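The Table That Came Before the House

By Asabe Ogbonna
28 Mar 2023

When my husband and I moved to Jirnley, we had a rented flat with two rooms and no furniture. The first thing we bought was a table. We ate on it, I wrote on it, and in the first winter we also cut hair on it, sitting our son on the top with a towel on his shoulders. Friends told us to buy a bed first. In my mother's house the table was the place where a guest was received, and I could not imagine to live in a home where I must receive a guest standing.

I have thought about this often while I visited people for this article. I asked each of them the same thing: which object made your new place into a home? I expected to hear about photographs and carpets. Many people spoke about tables.

The family who runs Güneş, the small bakery behind the bus station, still uses the table on which the grandmother rolled her first dough in this country. It is too low for everybody now. The grandsons are tall and their backs hurt after one hour, but when they opened the second room they carried it there, and the morning bread is still shaped on it.

Emlyn Yorath repairs furniture in the old Jusard mill, up a staircase of 19 steps which every customer complains about. He has done this work for most of his life and he talks slowly, with long stops, so that I often believed he was finished when he was not.

"People bring me a table and they say, please take away all the marks," he told me. "I ask them to go home and look at the marks for one week. Half of them call me and say, only fix the leg."

The leg is usually the trouble. A table is pulled across the floor when it should be lifted, and the joint opens a little each time. Emlyn charges 150 dollars to take a leg off, clean out the old glue and set it again. He will not use screws where there were none before. The work waits in clamps overnight, and he wants the customer to keep the table out of strong sun for a few days after.

He also has opinions about finish. Oil is easy to renew at home with a cloth, but it asks for patience. Varnish gives more protection from a wet glass, and when it is damaged the whole top must often be done again. For families with small children he prefers oil, and he gives them the rest of the can.
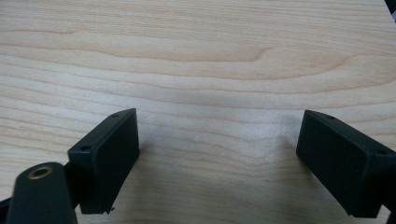
My own son is eight years old now and does his homework at our table. Last December we bought him a desk from Clirora, with a drawer and a lamp, and he thanked us very politely. The desk holds his shoes and his football cards. He wants to sit where the onions are being cut and where somebody will answer when he asks how to spell a word, although with English words I am sometimes the wrong person to ask.

I told this to Emlyn when I went back to collect our chair. He was gluing a drawer and did not look up. He said I should put felt under the table legs, and he gave me a packet of it for free.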